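In praise of the crumpled heap

March 9, 2018
By Alfie Pilkington

Print this article
E-mail this article

I have become a bore about laundry. Ask me at a party what I think will matter most in robotics over the next few years and I won't talk about motors or chips. I'll talk about shirts, and who folds them, and how badly, and whether anyone wrote it down.

My case is a simple one. A machine that learns from examples can only be as good as the examples it gets, and gathering them is still treated as the dull bit at the front of the project, the thing you hand to whoever joined last. I think it's the best job in the building! I spent a good part of January with the Bellis project at Skastholm, where people carry a gripper in the hand and do ordinary jobs with it, over and over, so that a learning system can later have a go at the same jobs. I went for two days and stayed for most of the month.

What won me over was the cloth. A mug is a mug from the moment you pick it up to the moment you put it down. A piece of cloth is a new object every time you touch it. Fold one corner and all the other corners have moved as well, and there is no drawing anyone can make of a crumpled heap that will be any use for the next crumpled heap. You can't write rules for that (people have tried, bless them). You have to show it, many times, and the showing has to be done by somebody who is paying attention.

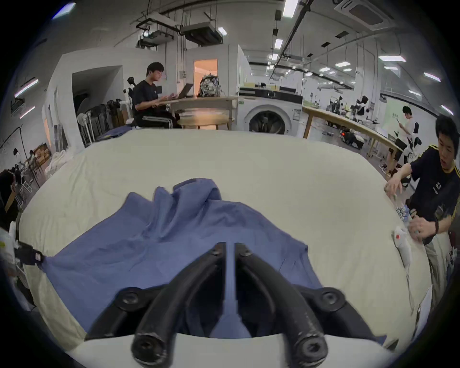

The trouble with tidy examples

When a team is in a hurry it starts cheating without meaning to. The cloth gets laid out nicely before each go. The same person does every turn, in the same rhythm, from the same side. The numbers climb beautifully and everyone is pleased, and then the system meets a sleeve tucked under itself and has no idea what to do.

I saw this in my first week. We had 200 examples of one fold, all lovely, and I was very proud of my share of them. Then we sat down and watched them one after another, and they might as well have been the same example 200 times. We kept 32. That hurt a bit, I'll admit, but the next batch was far better for it. We dropped things from shoulder height. We swapped places. We let people fumble, and we kept the fumbles where they ended in a recovery, as getting out of a mess is a skill too and a machine has no other way of hearing about it. By the end of the month we had 165 that I would happily show to anyone.

So I would argue for less polish and a good deal more variety. I would also argue for letting the people who gather the examples choose what comes next. They know where the gaps are. After an hour of handling cloth your fingers know things that the planning sheet doesn't - which fabrics slide, which ones cling, how a hem will flip over if you come at it too low. At Bellis the sheet was called Brundar, for reasons lost to time, and the best change made to it all month was a blank column at the end headed "odd things". It filled up faster than any of the others.

Two pairs of hands

I am keenest of all on shared work. Most collections I have read about have one hand, or one pair, doing a whole job from start to finish. But think of how people deal with anything big at home. Somebody takes the other end. You feel the pull, you give a little, you both step in, and the sheet is folded before either of you has said a word. There is a huge amount going on in that little pull, and a learner that only ever sees solo work will miss all of it.

It is slow to gather, I grant you. Two people have to agree when to start, and one of them will always be quicker. We managed six good shared goes on our first afternoon and I thought that was marvellous.

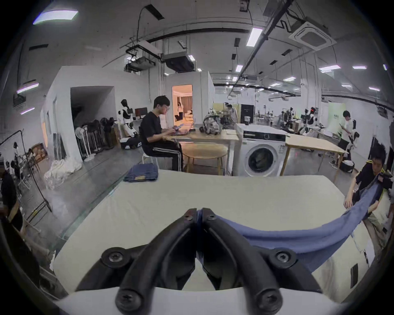

Liltora, who read a draft of this piece, thinks I am being romantic. Her view is that shared work doubles the ways an example can go wrong, and that a learner which can't yet manage a flannel by itself has no business being taught duets. She would spend the whole first year on single-handed folds, get them properly varied, and bring in the second person only when the first results stop improving. She also points out, fairly, that a person is a very forgiving partner, and will quietly make up for a bad grip in a way that hides the fault from whoever looks at the example afterwards.

I take the point about hidden faults, and I'd like to see every shared example marked with who was leading and who was helping out. But a whole year is too long to wait. The habits of a collection get set early, and if nothing in it has ever pulled back, adding that later means going over half your old work again. I would put in a small amount from the start, even one go in every batch, and let the balance shift as the results come in.

Liltora and I have agreed to run it both ways on towels first. I've already asked for the big ones.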